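搬到柏克盖特之后重新学着做面包

最后一箱书前天才拆完，里面夹着一本我以为早就丢了的烘焙笔记。翻了几页，发现当年记的配方现在基本都用不上了，水量不对，发酵时间也不对，连面粉的名字这边都买不到。趁着还记得，把这一年来重新摸索的过程写下来，以后自己查也方便。

先说为什么用不上。以前住的地方夏天热，厨房常年不低于二十五度，酵种喂下去四个小时就顶到瓶口。柏克盖特（Berkgate）靠海，房子又老，九月开始厨房早上只有十六七度，同样的酵种要等到下午才有动静。我刚搬来那阵子没意识到这一点，照着老笔记上的钟点走，连着做了好几个实心的面包，切开来底下一层是湿的，像没蒸透的年糕。家里人吃了两片就不吃了，剩下的我切成丁烤干，放汤里。

问题其实早该想到。发酵看的是面团，钟点只能当参考，这句话随便哪本书上都有，我自己也跟别人讲过。可是人一旦有了习惯，手比脑子快，到点就去整形，根本没有低头看一眼盆里。

后来改了办法。找了一个直筒的玻璃罐，揉好面以后揪一小块放进去，外面套一根橡皮筋标出高度，和大面团放在一起。小块涨到一倍半，大面团也就差不多了。这个方法不新鲜，但是对我很管用，尤其是冬天，光看大盆很难判断涨了多少，盆口宽，涨起来也不显。唯一要注意的是小块面团凉得快，罐子要挨着大盆放，不能搁在窗台上。我有一次搁在窗台上，等小块涨够的时候大面团已经塌了。

面粉是另一件麻烦事。这边超市的高筋粉吸水比我以前用的低，同样的水量和出来是一摊。前后试了五种，最后固定用乔治乌（Georgiou）家的石磨粉，是镇上往北一点的一家小磨坊，店面只有半间屋子，粉装在牛皮纸袋里，两公斤一袋。他们家的白粉其实不太白，带一点麸皮的颜色，闻起来有生麦子的味道。全麦粉磨得比较粗，直接用会扎嗓子，我一般过一遍筛，筛出来的麸皮留着撒在发酵篮里防粘，或者烤之前滚在面团外面。

磨坊里管事的是艾芙蒂希亚（Eftychia Mitsotakis-Vlachou），话不多，但是问她什么她都答得很细。我第一次去问她哪种粉适合做乡村面包，她反问我水加多少，炉子能烧到多少度，有没有铸铁锅。我说水加到七成半，她摇头，让我先从六成五做起，做顺了再往上加，每次加一点。我照她说的从六成五开始，第一炉就站住了。之后每个礼拜加一个点，加到七成二的时候面团开始不听话，我就退回七成，一直到现在。

水少一点的面包不好看，切开没有那种大洞。但是抹黄油不漏，夹东西也不散，放三天还能吃。我现在觉得早餐面包就该这样。大洞面包拿来拍照可以，早上赶时间的时候果酱从洞里流到袖口上，挺烦的。

下面是目前固定下来的配方，一个中等大小的面包：

白粉387克
全麦粉53克
水308克，冬天用温水，摸着不烫手就行
活跃的酵种88克
盐9克

387和53这两个数看着怪，是有来历的。原本是400加50，有一回袋子里剩的白粉不够，称出来就是387，我随手添了一点全麦凑到440，那一炉出来特别好，外壳薄，里面软。我也知道十几克的差别大概说明不了什么，多半是那天温度合适。不过数字写在冰箱门的纸条上以后就懒得改了，一直这么用着。

做法很简单。晚上九点左右把粉和水拌匀，没有干粉就停手，盖上盖子放半小时。然后加酵种和盐，用湿手捏进去，捏到盐粒感觉不到了为止。接下来两个小时里拉伸折叠四次，每次把面团的一边拎起来往中间叠，转一圈。头两次面团是散的，到第三次会突然变得光滑，拎起来整块跟着走。如果第四次还是散的，就再加一次，不要急着往下做。

夏天这时候面团差不多发到一半了，可以直接等它发完，整形进冰箱。冬天我折叠完就放着过夜，放在热水器旁边的柜子里，早上六点多起来看罐子里的小块。整形分两步，先松松地收圆，盖着歇二十分钟，再收紧，光面朝下放进篮子。篮子里撒米粉加麸皮，米粉比面粉防粘，这一点我是吃过亏的，有一次面团整个粘在藤条上，倒出来的时候撕成两半，最后烤成了两块形状不明的东西。

冷藏的时间可以很宽松，十个小时到一天都行。我一般晚上烤，或者第二天一早烤。冷藏过的面团硬，割包好割，味道也更酸一点。怕酸的话就缩短，六个小时也能出炉。

烤的部分，铸铁锅连盖子放进烤箱，开到最高，烧足四十分钟。面团倒在烘焙纸上，割一刀，连纸提进锅里，盖上盖子，二百四十度烤二十分钟，揭盖，降到二百二再烤二十来分钟，颜色看自己喜欢。我喜欢深一点的。出炉以后要放在架子上晾，至少一个小时再切。这一条我家里没有人遵守，每次转身回来都少了一个角。

再说酵种。我的这瓶是在旧家养的，搬家的时候没敢托运，把它刮成薄薄一层摊在烘焙纸上晾干，掰成碎片装进信封，跟证件放在一起带过来的。到了这边用温水泡开，喂了四天才开始冒泡，第一个礼拜有一股很冲的指甲油味，喂勤了以后慢慢没了。现在平时放冰箱，每次做面包前一天拿出来喂两顿。喂的比例冬天一比一比一，夏天一比三比三，不然半夜就饿了，上面浮一层灰水。浮了灰水也没事，倒掉，接着喂。

有人问我能不能用干酵母，当然能。我赶时间的时候也用，一克都不到的量，放一夜，效果也不差。天然酵种我坚持用，主要是已经养了这么多年，舍不得停。味道上有没有那么大差别，我自己蒙着眼睛不一定尝得出来。

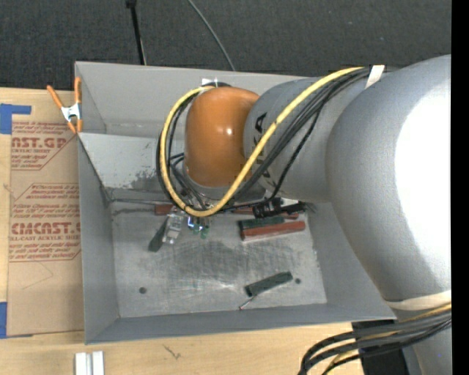

面包这东西做得多了，吃不完也是个问题。我们家三口人，一个礼拜两个正好，三个就会剩。我的办法是出炉当天晾透了就切片，分成几份装袋冷冻，早上直接拿出来放进吐司机，多烤一档，跟当天的差别很小。整个冻的话解冻要大半天，外皮也会起层掉渣，后来就不这么做了。

送人也是一条路。隔壁的萨蒂什（Satish Thomas）每次收到面包，过两天会还回来一罐他腌的青柠，极酸极辣，一开始我不知道怎么吃，放在冰箱里看着发愁。后来发现切碎了拌在酸奶里，抹在烤过的面包上很好，再放两片黄瓜就是一顿午饭。他问过我配方，我抄了一份给他，他做了两次说太费工夫，还是继续等我送。这样也行，我反正要把烤箱烧热，一次烤两个和烤一个用的电差不多。

说到电，这是我今年才开始在意的事。铸铁锅要预热四十分钟，确实费电。我试过冷锅进炉，就是面团放进冷锅，锅放进冷烤箱，然后一起升温，总共烤五十五分钟。出来的面包能吃，底部颜色浅，割口开得也小一些。夏天厨房已经很热的时候我会这么做，别的时候还是老老实实预热。另一个办法是把要烤的东西凑到一起，面包出炉以后趁着余温烤一盘红薯，或者把前一天的剩面包丁放进去烘干，关了火也能用上半个多小时。

工具方面，这一年买的东西不多。一把割包刀，刀片能换的那种，一个长条的发酵篮，还有一个电子秤。旧秤在搬家路上压坏了，新买的是克莱斯塔里（Clestari）的，最小到一克，称盐够了，称酵母不行，酵母我就用量勺估。秤面是平的，好擦，缺点是三分钟不动就自动关机，去接个水回来又归零了，前面称了多少全靠记。我现在学乖了，先把水接好摆在旁边再开秤。刮板还是那块旧的塑料板，边上磨出了一个豁口，正好能刮到盆底的弯角，反倒不想换。

铸铁锅是在里尔克内斯（Rirkness）的旧货集市上买的，盖子和锅不是一套，盖上去会稍微晃，漏一点蒸汽。起先我担心这个，在锅沿上压了一圈铝箔，后来忘了压，发现也没什么两样。锅底本来有锈，拿粗盐和半个土豆擦了两遍，洗净擦干，抹一层油倒扣着烤一个小时，重复三次，现在黑亮黑亮的，炖肉也用它。炖过肉之后再烤面包，锅里会有一点肉味，我不介意，但是如果你打算做甜的，最好分开。

甜面包我做得少。试过两次用同一个面团加葡萄干和核桃，葡萄干露在外面的全部烤糊了，发苦。后来改成整形的时候再加，铺在中间卷进去，外面留一层光的面皮，就好了。核桃要先烤过，凉透再用，不然面团会被染成一种灰紫的颜色，吃起来没问题，看着不太有食欲。加了果干的面团放冰箱不要超过十二个小时，我有一次放了一天多，又黏又塌，只好倒进吐司模里烤。

黑麦我还在试。磨坊有一种粗黑麦粉，艾芙蒂希亚说要先用开水烫一部分，放凉了再和进去，面包会比较润，也能多放几天。我烫过一次，烫的比例太高，面糊稠得像水泥，勺子立在里面不倒。烤了快两个小时，中间还是黏刀。她看了我带去的一片，捏了捏，说至少要放一天再切，另外烫的粉减掉一半。减了一半的还没做，黑麦粉只剩300克，等下次去磨坊补了再说。

旧笔记我没有扔，夹了一张纸在封面里，写着新的水量和新的时间。原来的几页也留着，那边有一个芝麻酱花卷的方子，用的是普通面粉，跟哪里的天气都关系不大，昨天晚上刚照着做了一屉，碱放得稍微多了点，颜色发黄，下次减掉一小撮。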